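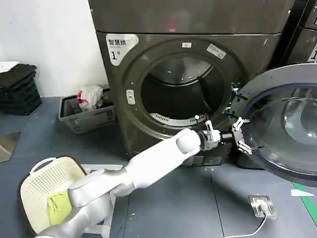 Dryer No. 1, lower unit of the stack, door open.

Minutes of the laundry room working meeting
27 September 2021

Present: building services, the linen desk, the residents' office, and the service contractor (Vonitz). The electrical contractor sent apologies and a written note, read under item 4.

1. Minutes of the last meeting
Accepted with one correction. Under item 3, "drain filter" should read "lint filter."

2. Dryers
2.1 Vonitz reported on the lower dryer of the first stack (No. 1 on the sticker). The door swings fully open to the right. The contractor asked that the hinge side be added to the monthly check sheet: screws tight, no play when the open door is lifted lightly by hand. Agreed.

2.2 The linen desk raised long drying times on mixed loads. Vonitz stated that the most common cause in this room is overfilling, followed by lint. The filter is to be cleaned after each load by the person who ran it. The current notice says "regularly" and will be reworded.

2.3 Door seal. Vonitz recommends wiping the rim with a damp cloth and no detergent. The linen desk has been using Kunard surface cleaner. Vonitz has no objection to it on the outer panels but does not want it on the seal or the glass. The linen desk will change its practice.

2.4 Small items left in the drum. Two socks and a pillowcase were handed in during the month. Residents are to check the drum before closing the door. A line to this effect goes on the notice.

2.5 Baskets. The plastic baskets with the perforated sides are to be kept for dry or spun laundry. Dripping items leave water on the floor in front of the dryers. The residents' office asked whether solid tubs could be bought. See 5.2.

3. Washers
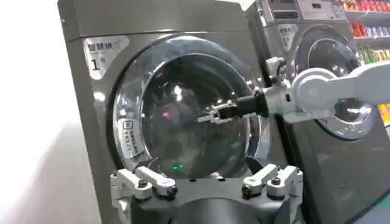 Washer numbering was discussed at length. Fault reports from residents often say only "number 1," and the office cannot tell whether a washer or a dryer is meant. The numeral is printed on the label at the upper left of the washer's front panel, and the dryer sticker carries the same number. Three options were considered: renumber the dryers, add a letter to each number, or leave the labels alone and change the report form. The last was preferred as the least work. The form will have one box for washer and one for dryer, placed before the number. Vonitz asked that the existing labels not be removed or covered, as its work orders refer to them.

3.2 Detergent. The dose on the Drultel powder now in stock was reviewed. Residents have been adding powder by eye. The linen desk will put a scoop marked at 100 ml in the powder bin and fix a dosing card to the lid. For a half load, half a scoop.

3.3 Residue on door glass. Several complaints of a white film. Vonitz considers this to be undissolved powder and expects it to drop once 3.2 is in effect. To be looked at again in October. If there is no change, Vonitz will test the water hardness.

3.4 Doors after use. Washer doors are to be left ajar between loads to air the drum. The residents' office noted that the last notice asked for doors to be kept closed. That notice is withdrawn.

3.5 Temperature. The linen desk asked for a default of 30 degrees on the short program. Vonitz can set this at the next visit without extra charge. Agreed.

4. Electrical
The written note was read. The sockets behind the stacked units cannot be reached without moving the stack. The electrical contractor proposes a switched isolator at shoulder height on the side wall. Building services supports this. Vonitz asked to be on site when the stack is moved and will not accept liability for the upper unit otherwise. Date to be arranged between the two contractors.

5. Purchases
5.1 Drultel powder: one further order at the present price. The linen desk is to ask Mladenović for a comparison quote before the order after that.
5.2 Solid tubs: approved, 2 units, from Mladenović.
5.3 Spending limit for items 5.1 and 5.2 together: 500. Anything above this comes back to the meeting.

6. Notices
One notice will replace the four now on the wall. Contents: filter cleaning, drum check, dosing, doors ajar, fault reports. The residents' office drafts, Vonitz checks the wording on filters and seals. Type size large enough to be read while standing at the machines.

7. Actions
Building services: isolator proposal, contact with both contractors.
Linen desk: scoop and dosing card, comparison quote, tubs, cleaning practice under 2.3.
Residents' office: new report form, new notice, removal of old notices.
Vonitz: hinge check added to sheet, short program default, notice wording.

8. Other business
The linen desk asked whether the folding table could be moved closer to the dryers. Building services will measure the clearance with the dryer doors fully open and report back.

Next meeting in October, date to be circulated by the residents' office.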